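Tuesday, late. Feet sore, but I'm so glad I took the afternoon off for the Ladefoged open day! I got there at two and meant to stay an hour (ha), and ended up watching folding practice until they wanted to lock up.
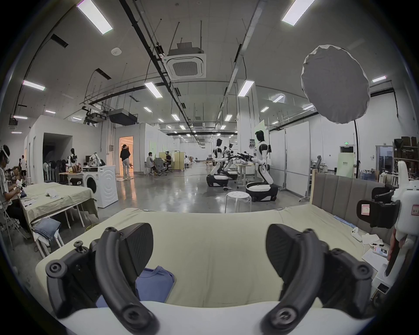

Another visitor told me her mother would never let a robot near her good sheets, and we got to talking about our mothers and laundry for ages. I came home and folded my own blue shirt very slowly, just to feel how many little moves it takes.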